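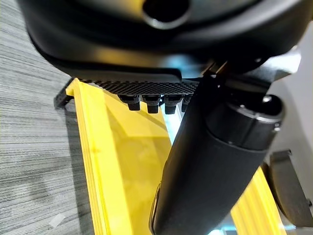 Fig. 2. Black cylinder, capped end at upper right, with the yellow tray behind it.

Workshop Tidying, handout 2: trays and what goes in them

OK, so last time we got as far as emptying the drawers at Kowalchuk, and I promised we'd talk about trays. I love a yellow tray! Dark things show up on it so well (look at the cylinder in Fig. 2, matte black, and your eye still follows it all the way down). Put the same thing on a black bench mat and you'll be patting around for it with your hand.

For round things, I go by the ends. The one in the figure has a cap slightly wider than the body, with a grooved ring where it meets the shaft, so in my notes it's "long, round, capped." Do that for your own pieces before you pick a tray, and write it on the Clukari sheet, left column please.

Length comes next. Lay the longest piece down first and fit the short ones around it. I did it the other way with the Ilik shelf and had to start over, all 763 pieces of it!

For next time: bring one tray, any color, and a filled-in sheet. Spare sheets are in the Hiltetti folder.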